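Music Help > Records and Collecting > Pressings and Labels

How can I tell whether my Plendetti 2919 is a first pressing or the reissue?

Asked in September
Tags: jazz, vinyl, matrix numbers, small labels

I have a copy of Plendetti 2919, the quartet album recorded live at the Funton, and I am trying to work out which pressing it is. I bought it in a box of mixed jazz records at an estate sale and paid very little for it, so I won't be upset either way. But I would like to know before I decide whether to keep it or pass it along, and I need to know what to write on the sleeve tag if I do sell.

From what I have read, Plendetti pressed 500 copies to begin with and Mostley did another run of 600 some years later, using the same catalog number and very nearly the same cover. Every listing I find online says "original," including the ones that are clearly in different sleeves from each other, so the listings are no help.

What I have:

The front cover is the black and white one with the band name across the top in orange. The back has liner notes in two columns, unsigned, and the track list runs down the left side. There is no bar code. At the bottom of the back cover it says Plendetti Records and gives a post office box. I can't find the name Mostley anywhere on the jacket.

The label is dark blue with silver print. Side one lists three tunes and side two lists two. The bass solo feature on side two is credited on the label as "Traditional," but on the jacket it is credited to the band's bass player. I don't know if that is a known mistake.

In the dead wax on side one I can see PL-2919-A, hand scratched, and then something that might be a small C in a circle, stamped. Side two has PL-2919-B and the same mark, plus what looks like a crossed-out letter. The vinyl is fairly thick and doesn't flex much.

The inner sleeve is plain white paper. It may not be the one it came with.

It plays well. There is a low rumble under the quiet passages on side one that I think is on the recording, and the bass is much louder than the piano all the way through, to the point where the piano sounds like it is in another room. I also notice that the ballad at the end of side one fades out during the applause. A friend's tape of the same album doesn't fade, the applause just stops.

So my questions are:

1. Does the stamped C tell me anything about where it was pressed?
2. Is the dark blue label the first one or the second one?
3. Is the loud bass a feature of one pressing, or was it mixed that way?

I can take more notes from the record if someone tells me where to look.

3 answers

Answer (marked as accepted)

The stamped C in a circle is the Calimlim plant mark. Calimlim pressed the first run for Plendetti and had nothing to do with the second, so if that is really what you are seeing, you have one of the 500.

Get a flashlight and hold it low, so the light comes across the dead wax from the side. Turn the record slowly with your other hand. A stamped mark has even depth and clean edges and a scratched one does not. What you want is a C with serifs inside a complete circle. If the circle is open at one side it isn't a circle, it's a badly made G, and that comes from a different plant that I have seen on other labels of the period but never on this one.

On the label color, dark blue by itself doesn't settle it. Both runs are blue. The first is darker and the silver print sits slightly raised, so you can feel it if you run a fingertip over the title. The Mostley labels are a bit brighter and the print is flat. It's hard to judge color from memory or from someone's pictures online, and I wouldn't trust it unless you have both records side by side under the same lamp. The raised print is the better test.

The "Traditional" credit is useful. It is wrong on the first labels and right on the second. Mostley corrected it, I assume after somebody complained about royalties, though I don't know that for a fact. The jacket had it right from the start, which is why yours disagrees with itself. A copy where the label and the jacket agree is the reissue, or it's a reissue record in somebody's old jacket.

Jackets get swapped a lot with this title. The two covers are the same size and came from the same artwork. The first has the post office box at the bottom of the back. The second has the same line and then "Distributed by Mostley" under it in smaller type. Yours doesn't have that, so your jacket is early, and your label is early, and your plant mark is probably early. I would stop there and call it a first pressing.

The crossed-out letter on side two is normal. Whoever cut the lacquer scratched an A, saw the mistake, and put a line through it before writing the B. I have seen it on every first pressing I have handled, and it's also on the reissues, so it won't help you tell them apart. It does mean Mostley used the same metal parts for side two. Side one was recut, and on the reissue the matrix reads PL-2919-A-RE. That is the quickest check of all and I should have put it first. Yours has no RE.

As for the fade, that goes with the recut. See the other answer though, because I think we disagree about which way around it is.
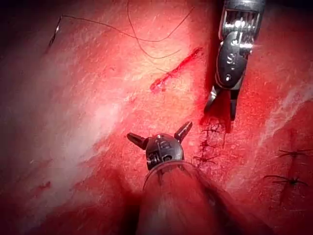
I'd be careful with the fade. My copy has the RE in the dead wax on side one, and the applause stops dead after the ballad, same as the asker's tape. So the tape was made from a reissue and the faded version is the early one. The answer above doesn't say otherwise, but I have seen it written the other way in at least one discography and it gets copied from there.

On the loud bass, it is on both. I have listened to the two of them back to back. The club had the piano on the far side of the stage, and the set was recorded with a single pair of microphones that were hung nearer the bass. Nobody could have mixed it any differently, as there was nothing to mix. The recut brings the treble up a little and you hear more of the piano's right hand, but you hear more tape hiss with it. I prefer the first pressing. Plenty of people like the second one better, and for the ride cymbal they have a point.

The rumble is the building. The Funton was in a basement and there was a ventilation system that couldn't be turned off with a full room. You can hear it on other recordings made there. It's at its worst in the bass solo on side two, where everybody else drops out, and on small speakers you may not get it at all. If you hear a rumble between tracks as well as during them, at the same level, then it's in the recording, since the tape was left running. If you hear it in the run-out groove after the music has ended, then it's your turntable, and you should look at the mat and the belt.

A few other things about the playing that might interest you, as you asked about the bass. The strings are gut on the first side, or sound like it to me. The notes are short and thuddy and there is very little sustain on the low E. On the second side the sound is longer and brighter. I used to think he changed basses between sets. It may only be that he moved closer to the microphones. The liner notes don't say anything on the subject, and they get the order of the tunes wrong on side two anyway.

For the sleeve tag I would write: Plendetti 2919, first pressing, no RE, Calimlim mark both sides, label credit error as issued. Buyers who care will know what that means. Buyers who don't will skip over it.

Don't clean the label with anything wet. The silver print on these comes off. I lost half a title that way.

Answer

I have this one too and it's great, the bass playing on the last tune is worth the price by itself. No idea which pressing mine is. It has a brown inner sleeve if that helps anybody.

If you do end up selling, don't go through one of the big auction sites, the fees are too high on a record in this price range. A local shop will give you store credit, or trade with someone.

Comments

(asker) Thanks for all of this. I used the flashlight and it is a full circle with a C inside, with serifs, on both sides. No RE on side one. The print on the label is raised, I can feel it on the title but not on the smaller lines. And the rumble stops when the music stops, so it must be the room. I have marked the first answer as accepted but the second was just as useful to me.

– Raised print on the title only is correct. The small type was always flat.

– Does anyone know if there was a mono version? I have seen a listing with a 4 at the end of the catalog number and wondered if that was it.

– Not mono. The 4 is on the tape issue. Same album, same running order, and it uses the recut side one, which fits with what was said about the applause.

– The brown inner sleeve doesn't belong to either run as far as I know. Both shipped in plain white. But inner sleeves get moved around more than anything else, so I wouldn't read much into it.

– Adding a note for anyone who finds this page later. There are copies with a first pressing label on side one and a Mostley label on side two. I have one. Check both sides before you pay for a first.

(asker) Both sides of mine are the dark blue with the raised title. I'm keeping it.

Related questions

What does a line through a matrix number mean?
Small jazz labels that shared a post office box
Gut or steel strings on live club recordings – how can you tell?
Best way to store records in a damp house
Is it worth replacing a torn inner sleeve?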